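Handheld Gripper Pair: Setup and Care FAQ
Maintained by Siiri Ruotsalainen. Corrections to Natnael Endale.

How often do the jaw pads need changing?
Inspect them before each session. Replace a pad when the surface is glazed or a corner lifts. Clean with a damp lint-free cloth. No solvents.

Do both pads have to be the same color?
No. Pad color has no effect on the calibration.

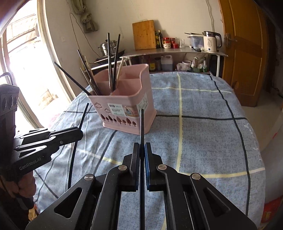

Pad alignment is checked with a thin, straight object, held at mid-pad with the jaws closed. A chopstick is good enough, and the blue pad on the right makes the contact line easy to see against a black stick. If the stick rolls or tilts under light finger pressure, loosen the pad screws, reseat the pad and repeat. Three clean holds in a row is a pass.

What about the pivot pins?
Wipe them off and check for side play with the jaws half open. Do not oil them. A unit with play goes to Kiros Chala with a tag on the handle.

The opening width reads wrong after a pad change. Why?
The zero was not reset. Close the jaws fully with nothing between them, hold for 2 seconds, and save. Then open to the stop. The reading should be 98 percent or higher.

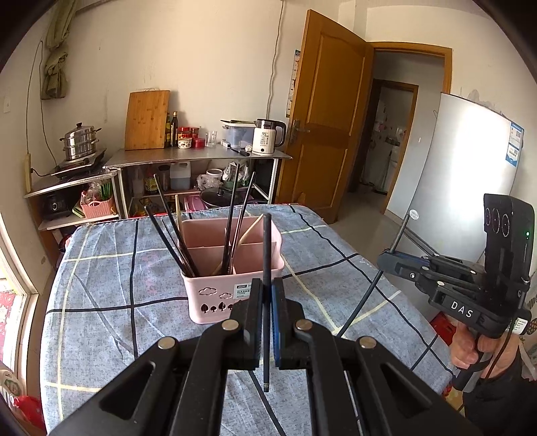

If it stays low, repeat the zero once. A second low reading usually means a pad is not fully seated.

Can I swap the left and right units?
Only if both are zeroed again afterward. Log the swap on the Moda sheet.

Where are spare pads kept?
Ayele store, bin 573. Ask Shewit Bogale for the key.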